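Gift wrapping & paper, Questions and answers

Posted by Hinata Hamada on June 6, 2018

These are the questions which our customers of Hulow paper shop ask most often, in the shop and by e-mail. If your question is not among them, please write to us and we will answer it with pleasure.

How much paper do I need for a box?

Put the box on the paper and roll it over until all four sides have touched. Add two fingers of width for the overlap. For the ends, the paper should come up to a little more than half of the height of the box. Many people leave too much paper at the ends, and then the folds become thick and the tape does not hold them.

What sizes do your sheets have?

The single sheets are 40 cm wide and 55.5 cm long. The rolls have the same width. For a shirt box one sheet is usually enough, for a shoe box you should take two.

Can I join two sheets together?

Yes. Lay them on a flat surface with the edges overlapping by the width of a thumb, and put the tape on the back side only. Try to bring the join to the bottom of the box, where it is not seen. With two different colours it is also nice to show the join on purpose — then please fold the edge first, so that the line is straight.

Which paper is suitable for a box with a strong colour?

Pale paper of thin quality lets a dark or bright box show through. You can test it quickly: press one sheet on the box with your hand and look at it near a window. If you see the colour, use a double layer or choose our heavier paper, called Yeom. Some customers like to leave a green box with a woven-looking pattern unwrapped, and stand it only on a sheet of pink paper.

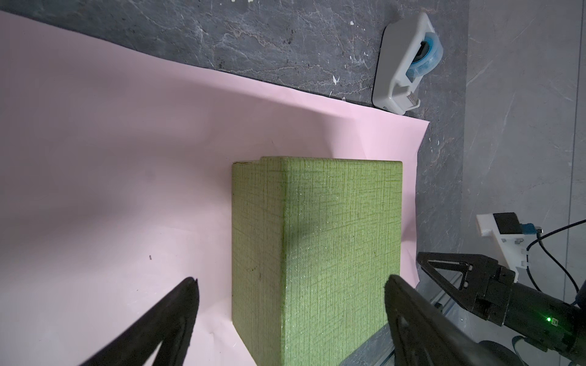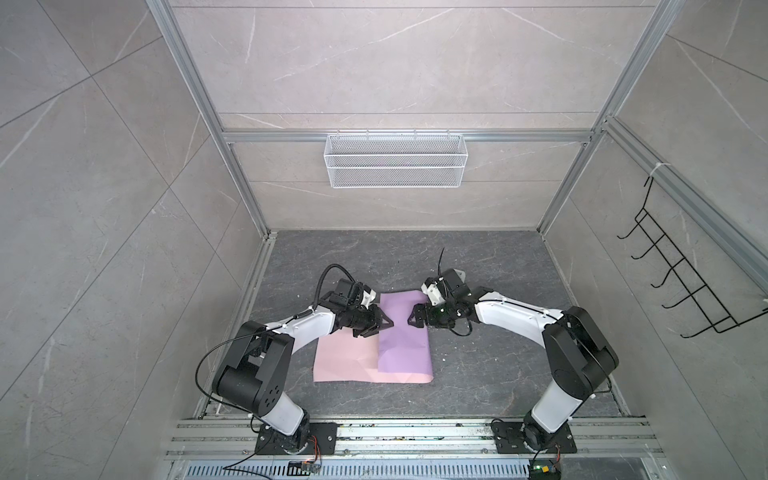

Hyun-seo Yook wrote to us that the double layer is not needed if the box gets first a layer of white tissue, and that this comes cheaper for a big number of presents. We have tried it and we agree, but the tissue must be pulled smooth, otherwise each small wrinkle is felt through the paper.

Does the paper lose its colour?

The pinks and the light blues become paler if they stay in the sun. Keep the sheets flat in a drawer, or the rolls standing in a cupboard. In August we do not put any pastel paper in the shop window for this reason.

What tape do you recommend?

We use a matt tape of 18 mm. Shiny tape is stronger, but it is visible on pale paper. Double-sided tape gives the cleanest result, however you have only one chance to place it, so beginners should practise first on old newspaper.

Can wrapping paper be recycled?

Plain paper, yes, after you have taken off the tape and ribbon. Paper with glitter or metal foil usually can not go with the paper waste. The rules are different from town to town — please ask at your own collection point.

How many colours do you have at the moment?

There are 172 colours in the catalogue, but not all of them are in stock at the same time. We can send you a small sample card without charge. Please name up to five colours.

Do you wrap presents which were bought somewhere else?

Yes, if they are already in a box. We can not wrap bottles or balls without a box. Please come before the last hour of opening, so that we have enough time to do it properly.

Can I bring back a roll?

An unopened roll can be exchanged with the receipt. Cut sheets we can not take back.

Filed under: Paper, Gift wrap, Help for customers

© 2018 Hulow | Contact us | Back to top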